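Projects > Wattanapong > Cloth Handling > README

February
By Neusa Prado

# Fluncombe Cloth Set

## What this is

Recordings of cloth handling done with a hand-held gripper, made at the Travberg linen and cleaning supply site. The set has 281 episodes, split across 17 task labels, and is meant for training the folding cell planned for the packing room. The gripper carries its own camera, so every view looks out past the fingers.

## Who recorded it

Eight packing staff, on paid time, in their normal shifts. Each did a half-hour of practice first. They were asked to work the way they usually do and to stop if their wrist got sore. Names are not stored with the episodes.

## Contents

Most episodes use small cleaning cloths on a timber tabletop. Fast hand movement is left in, so expect blur - filter on the `motion` field if your model can't cope with it. 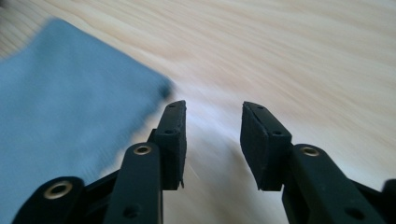
Fingers open beside a blue cloth, with motion blur.

Colour is not reliable as a label. The same cloth can look different from one image to the next, so use the `item` field instead.

## What changes on the floor

The cell will take over the plain square folds. Sorting, checking for damage and boxing stay with people. Two folding positions become cell-minding positions at the same pay grade, and the roster was redone after staff objected to minding the cell for a full shift. It is now capped at 300 minutes a week per person.

Staff also asked that corner pickups get their own label, as that is where they expected the machine to need the most help.
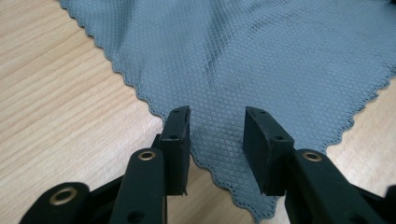 We added `corner_approach` and `corner_grip` as separate labels for this reason. Approach ends when the pads touch fabric. Older exports from Zarkidine merge the two and should not be mixed with this version.

## Known problems

- Left-handed recordings are under-represented.
- Stacked cloths are not covered.
- Start times drift on the evening shift files - a fix is in progress.

## Access

Internal use only. Staff can have their own episodes removed at any time by asking the shift lead.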